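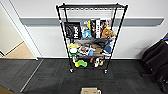 Paso 1. Preparación de la estantería

Antes de iniciar la teleoperación, el operador comprobará que la estantería de rejilla negra se encuentra frente a la pared y que el estante superior está vacío, pues será el destino de los objetos. Los libros y peluches del segundo nivel no se reordenarán entre sesiones.

Paso 2. Conexión del puesto de mando

Encienda la consola Ilard y espere la señal de enlace. Sitúe ambos mandos en posición neutra y seleccione el perfil «Cakau, recogida».

Paso 3. Demostración de la tarea

Guíe el brazo hasta el tercer nivel, tome un solo juguete y deposítelo en el estante superior. Mantenga una velocidad constante y evite correcciones bruscas junto a los postes. Cada demostración tendrá una duración máxima de 54 segundos; se requieren 18 válidas por operador.

Paso 4. Revisión y registro

Descarte toda demostración en la que el objeto caiga o la estantería se desplace sobre sus ruedas. Las restantes se archivarán en el repositorio Zorgate con el código del operador.

Responsable del procedimiento: Tegwen Gough
Última revisión: 17 de febrero de 2023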